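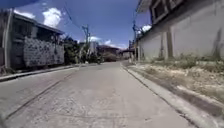 One former member, writing in the school magazine, called the Skidano Street Class "mostly walking slowly behind something and writing down where it stopped", and said it was the most useful course of the year.

Skidano Street Class

The Skidano Street Class is a student robotics project in Ovimia. It is run as an after-school class by the Skidano technical school and deals with small wheeled robots that find their own way along ordinary streets. Students build and program the robots, take them out to public roads in the Skumari district, and use what is recorded there to improve the steering software. The class also runs a yearly contest, the Skumari Run, held in April.

Contents
Background
Organisation
Robots
Street work
Recordings and labelling
The Skumari Run
Criticism
See also

Background

The class grew out of an indoor line-following club. The club's robots followed black tape on a white floor and did this well, but they had no use for anything beyond the tape. A group of older students asked to try the same machines in the school yard, where the tape lifted in the wind and the light sensors were swamped by the sun. The yard trials were dropped after one term. The teachers in charge then rewrote the course around cameras, and the first street session followed in the next school year.

Skumari was picked for practical reasons. It is within walking distance of the school, traffic is light in the afternoons, and many of its lanes are concrete with no painted lines. The last point mattered most to the course planners, who wanted students to work on the edges of a road and not on its markings.

Organisation

The class has roughly 70 students over the three year groups that may join. It meets twice a week: one session in the workshop and one outdoors, weather allowing. Students are placed in teams of four, and the team stays together for the whole year. Roles within a team are swapped each month, so that everyone spends time on wiring, on code, on the street and on the paperwork. Requests to keep a fixed role are usually turned down.

There is no entrance test. New students take a short course on soldering, battery care and road behaviour before they join a team. The road behaviour part has to be passed again at the start of every year, including by students in their last year.

Robots

The standard machine is called Lei. It has four wheels, a forward camera on a short mast, a small computer in a covered box and a large red stop button at the back. The body is cut from sheet material in the school workshop, and teams are free to change its shape as long as the button can be reached from behind. Top speed is limited in software to a slow walking pace.

Early versions of Lei used a very wide lens. It showed both sides of the road at once but bent straight lines into arcs, and the steering program took joints in the concrete for curves in the road. Later versions correct the picture before it reaches the steering program. The wide lens is still kept for one exercise in the autumn term, when new teams have to write the correction for themselves.

Street work

An outdoor session starts with the team walking the lane without the robot. The students note kerbs, drains, loose stones, parked cars and anything else the machine could meet, and mark these on a sketch map. One student walks ahead, one walks behind within reach of the stop button, and the other two keep the log. If a vehicle turns into the lane the robot is stopped and carried to the side.

Most of the trouble met in Skumari comes from the road surface. Expansion joints can look like lane edges, and cracks that branch across a slab may be read as a fork.
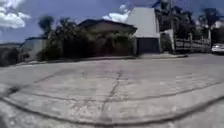
Teams therefore log every stop together with the kind of surface it happened on. A stop at a joint is written as J, a stop at a crack as C, and a stop for no clear reason as N. The share of N stops is the figure the teachers look at first, and a team with many of them is sent back to the workshop to check its cabling before any code is touched.

Shadow is the second main problem. A building can throw a dark strip along the foot of a kerb, and to a simple program the border of the strip is a stronger line than the kerb itself. Several teams have tried to solve this by going out only under cloud. The class rules now ask for at least one log in full sun each term.

Recordings and labelling

All street recordings are cut into single pictures and labelled by hand. Students draw the edge of the drivable surface and tag kerbs, walls, plants and drains. Each picture is labelled by one student and checked by another from a different team. On 1/17/26 the shared set held 3804 checked pictures. 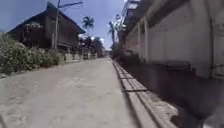 A straight concrete lane with slab-covered drainage along the right-hand kerb.

Covered drains have their own tag. In the first version of the set they were tagged as road, and robots trained on it tended to climb the kerb — a fault that took most of a term to trace. Kerb, drain cover and road have been kept apart since the second version.

Pictures in which a face or a number plate can be read are removed before labelling. The set is used inside the school only.

The Skumari Run

The contest takes place on a closed lane. Each robot makes three attempts and the best one counts. Points are given for distance covered without a touch from the team, and taken away for contact with a kerb. Speed earns nothing. Teams must also hand in their logs for the year, and a robot with incomplete logs may run but is not placed.

Spare wheels, batteries and mast parts may be fitted between attempts. Changes to the program are not allowed after the first attempt has begun.

Criticism

Some parents have objected to the amount of time given to labelling, which in the winter months can fill the whole workshop session. The school has since set an upper limit of one hour per session. Former students have also pointed out that robots tuned in Skumari do poorly on asphalt and on roads with painted lines. A second test area in another part of Ovimia has been discussed — so far without a decision.

See also

Line-following robot
Lens distortion
Image labelling
School robotics contests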